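The woman who keeps the tables white

I'd been meaning to write something about surfaces for ages (stay with me!) and then a reader emailed to say I ought to talk to the person who looks after the worktops at Grivden, the shared workshop off Forsyth Lane. She agreed straight away, on the condition that I left her name out of it. "I'm not shy," she said, "I just don't want people ringing me up about their kitchens."

So we had tea, and she talked, and I mostly tried to keep up.

She started at Grivden in February, when the place had just taken over the ground floor of an old dress pattern firm. There were 24 tables in all, a mix of whatever had been going cheap, and she was asked to get them into a state where people would want to pay to use them. "I thought it'd be a fortnight," she told me. "It's August 2019 and I'm still going round with a cloth."

What surprised me was how strongly she feels about pale tops. I'd have gone for dark every time, on the grounds that it hides the muck. She put her mug down at that.

"That's exactly why I wouldn't have one. If you can't see it, you don't wipe it, and then somebody lays out a wedding invitation on it. On a pale one you see every speck. I want to see every speck. I go down to table height and look along it towards the light, and whatever's there shows up, the smudges, the little scratches, everything."
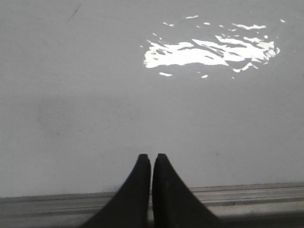 She does that looking-along business several times a day, and by the end of our chat I was doing it to the café table as well. Shiny patches interest her more than dull ones. A shiny patch might be a bit of leftover polish, or a spot where people always rest their arms, or just the way the light falls, and she says you only find out by moving your head and then putting a fingertip on it. "Don't go at it with a spray before you know what it is. People love a spray."

I asked what she does use, then. The answer was rather dull, and she was quite cheerful about it: warm water, a drop of washing-up liquid, a cloth wrung out so hard it barely drips, and a second dry cloth straight after. She did try a posh cleaner called Vultik when she first got there. A tub of it cost more than her week's lunches and it left a bloom on two of the tables that took her until Easter to shift. The rest of the tub is still under the sink if anyone wants it.

Scratches she mostly leaves alone. "A faint one's just a table being a table. I'd only fuss if a nail caught on it." There was a man from a company called Como who came in and quoted 3,573 pounds to resurface the lot, and she walked him back to the door herself. She'd spent 572 pounds by then on everything, cloths and buckets and two replacement tops included, and was very proud of the figure. She said it to me twice.

Then we got on to pens, and I should have brought a bigger notebook.

The glossy white tops are the trouble, she says. Anything white and shiny looks like a whiteboard to some people, and they'll draw on it while they're thinking. Measurements, arrows, a bit of a box, a phone number once (she rang it, and it was a tile shop). Most of it lifts off if you get there the same day. Leave it over a holiday and it's another matter, and the worst thing you can do is give it one quick swipe with your sleeve and walk away.

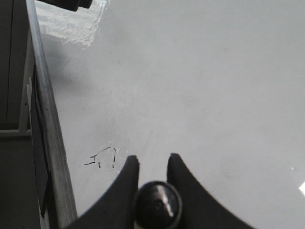 "A half-wiped mark is harder than a whole one," she said. "You've thinned it and pushed it about, so now you've got a line and a cloud round the line." Her method is to go over it with a fresh dry-wipe pen, let that sit for a few seconds, and take the whole lot off together with a soft cloth. It felt like cheating when she described it. I've since tried it on the front of my fridge, where there'd been a ghostly shopping list for over a year, and it came off beautifully, apart from the word "eggs".

Metal edges get their own cloth, a blue one, and nobody else is allowed to touch it. She runs it along the length of the metal and never across, so any streaks at least go the same way. Grit collects in the join where metal meets white, and for that she has a stock of old toothbrushes. She bought a bag of 200 from a hotel clearance and reckons they'll see her out.

I asked if it ever gets her down, cleaning the same tables for people who'll have them grubby again by lunch. She thought about it for a good while.

"No, I like them grubby by lunch. It means they've been making something. I'd just like them to use paper."

She had to get back after that, and she wiped our table before she left.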